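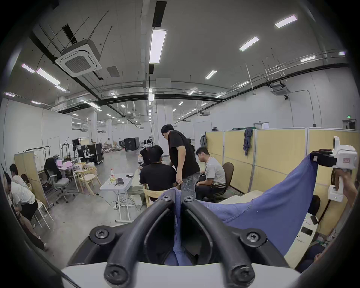
Blue knit, held up at two points before folding.

Most folding advice starts with the sleeves. I think it should start with the table.

For years I folded laundry on the bed, because that is where the basket ended up. A mattress gives under your hands, so the edges wander, and every shirt comes out slightly crooked. You fix it by folding again. A kitchen table with a cloth on it does the job better, even if the cloth has a few wrinkles of its own.

My second complaint is with folding boards. I bought the Rewi one, used it for 2 weeks and put it in the closet. It is sized for a dress shirt. Knits are wider, they stretch, and they stick out on both sides. The Skavesport catalog now lists a larger model, and I don't plan to order it.

What works for knits is slow and dull. Hold the cloth by its corners and let it hang. Lay it down and flatten it from the middle outward. Get one edge straight before you touch the others, then use that edge as your guide for every fold after it.
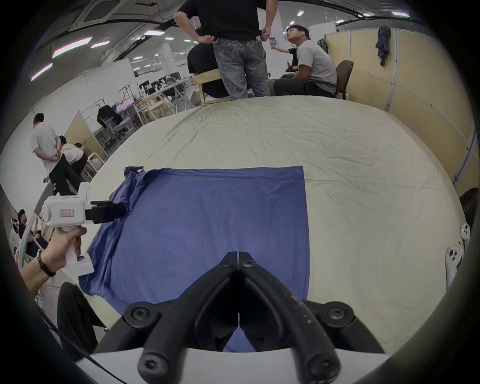

One side straight, the upper corner still bunched.

People tell me this takes too long. A load at our house has six knits in it, and I would rather spend the extra time on Monday evening than pull a creased sweater out of the drawer on a work morning. If you are in a hurry, leave the towels. Towels can be folded badly and still dry you off. A sweater folded badly has to be worn that way.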